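Room and equipment safety check before the graduate workshop on trade law and sanctions policy
Drarness Building, seminar floor, second check of March

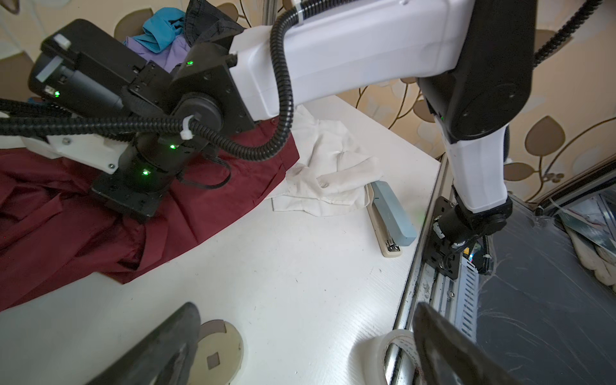
White and black robot arm above a white tabletop.

Purpose of this check

The workshop on trade agreements and sanctions policy takes place on the seminar floor, in the large room Prunthorpe and in the small room Gittins. The organisers of the panels asked for one written check for both rooms, with comments, so that the persons who chair the sessions know what is open and what is closed. I have used the form of the faculty and added comments where yes or no was too short.

Marks used: OK, OK with comment, To repair, Not checked.

1. Way in and way out

1.1 Main door of Prunthorpe opens fully to the outside. OK.
1.2 Second door of Prunthorpe (behind the speakers). OK with comment. The door opens, but the banner of the workshop was placed before it. I have moved it to the left wall. Please do not put it back, also not for the group photograph.
1.3 Door of Gittins. To repair. The closer is too strong and the door comes back fast. A person with a tray of cups can be hit. Reported under number 2212.
1.4 Exit signs lit in both rooms and in the corridor. OK.
1.5 Corridor free of boxes. OK with comment. The printed readers for the sanctions panel are still at the lift in four boxes. They must be in the room before registration opens.

2. Number of persons

2.1 Allowed number in Prunthorpe is 100 seated. The registration list has 122 names. To repair, if this is the correct word. For the opening lecture it is necessary to send the sound and slides also to Gittins, or to close the list. I have written this to the organisers and I wait for the answer.
2.2 Allowed number in Gittins is 63 seated. OK for all the parallel panels as they stand in the programme.
2.3 No standing at the back during lectures. The chair of each session should say this at the start.

3. Seats and tables

3.1 Rows fixed together in Prunthorpe. OK.
3.2 Middle aisle wide enough for a wheelchair. OK with comment. It is wide enough only when the last two chairs of the third row are taken away. I have put them in the store.
3.3 Table for the speakers stands firm. OK.
3.4 Step to the platform has a visible edge. To repair. The yellow tape is worn off in the middle. New tape is ordered.
3.5 Tables in Gittins. OK. For the treaty drafting exercise they are put in a square, with one open corner to go in.

4. Electricity and sound

4.1 Cables across the floor are covered. OK with comment. The cover ends before the lectern, and I have fixed the rest with tape.
4.2 Extension leads not connected one into another. To repair. Two were found so under the interpreters' desk. I have separated them, but now there is one socket less. A longer lead is needed.
4.3 Projector hanging and fan. OK.
4.4 Microphones. OK with comment. The microphone for questions from the audience is weak, so new batteries should be ready.
4.5 Recording system (Flarnero). Not checked. The cabinet was locked and the key is with the technical service.

5. Fire

5.1 Extinguishers present and within their date. OK, both rooms.
5.2 Alarm heard in Gittins with the door closed. OK.
5.3 Assembly point shown on the plan. OK with comment. The plan in the corridor shows the old car park. The plan in the programme booklet is the correct one.

6. First aid and coffee

6.1 First aid box complete. To repair. Plasters and one pair of gloves are missing.
6.2 Hot water urns on a firm table, away from the doors. OK with comment. The caterer wished to place them beside the door of Gittins. In view of point 1.3 I have asked for the window side.
6.3 Cloth or paper for spilled drinks at hand. OK.

Still open after this check: 1.3, 2.1, 3.4, 4.2, 4.5 and 6.1. Points 2.1 and 4.2 must be closed before the opening lecture. For 3.4 the organisers can use a warning card on the step if the tape comes late.

The next check is at 8.15 on the first morning, before the registration desk opens. Comments from the chairs can be left on the sheet inside the door of Prunthorpe.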